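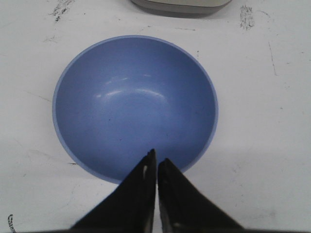
Nouhaila Cherkaoui came back from her exchange trip to Morocco with a notebook she had filled by the second week and then continued on the backs of bus tickets. She is a junior and had never been out of the country before. We talked in the student lounge in December, a few days before finals.

The group had 17 students and two faculty leaders, Ghizlane Bennani and Amr Zerouali. They flew into Casablanca and took the train to Fes the same afternoon.

"I slept through most of the train ride, and I regret that," Cherkaoui said. "Everybody else was talking about the hills and I had nothing to say."

The first full day was a walk through the old city with a local guide, Anas Helmy. He took them in by the Blue Gate at 8 a.m., when the shops were still opening. The lanes are too narrow for cars, so deliveries come in by mule and handcart.

"He taught us one word right away, balak, and it means watch out," she said. "You hear it behind you and you get against the wall. By lunch we were all doing it without thinking."

They stopped at the Bou Inania madrasa, where Helmy had them sit in the courtyard for a while before he said anything about it. Bennani then read them some pages on how students lived there in the 14th century. Cherkaoui said the rooms upstairs interested her more than the carved plaster did – she wanted to know where people kept their books.

Afternoons were for language class. Students were placed by a short speaking test, and Cherkaoui, who grew up hearing Darija from her grandmother, was put in the upper group.

"I understood almost everything and could answer almost nothing," she said. "My teacher was patient. She made me order my own coffee every day and come back and tell the class how it went."

She stayed with a family for 7 nights. The mother, Fadwa Hegazy, cooked lunch for the whole household and expected everyone at the table by one. Meals were soup or lentils first, then a shared dish in the middle with bread.

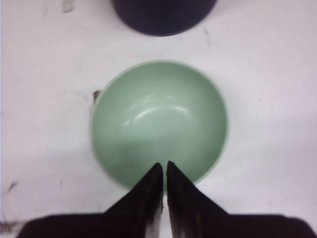
A green bowl, with nothing in it.

"I was told on the first day that you eat from the part in front of you," Cherkaoui said. "Then she kept pushing the meat over to my side anyway."

The last part of the trip was a bus ride to Chefchaouen. It rained on both days there. Some of the group hiked up to the Spanish Mosque with Zerouali, and the rest stayed in and played cards. Cherkaoui hiked. She said the path was muddy and the view was mostly cloud, and that she would go again.

I asked what she would tell students thinking of applying for next year.

"Bring shoes you have already worn," she said. "And write things down at night, even if it's two lines. I have a whole day in Fes where all I wrote was 'long stairs, good oranges.'"

She is taking second-year Arabic in the spring and still calls the Hegazy house when her grandmother is over, so the two women can talk.

117 shares | 7 comments

Related
Packing for a Homestay: What We Used and What We Left
Faculty Notes: Teaching on the Road With Ghizlane Bennani
Two Rainy Days in Chefchaouen
How to Apply for Exchange Travel Grants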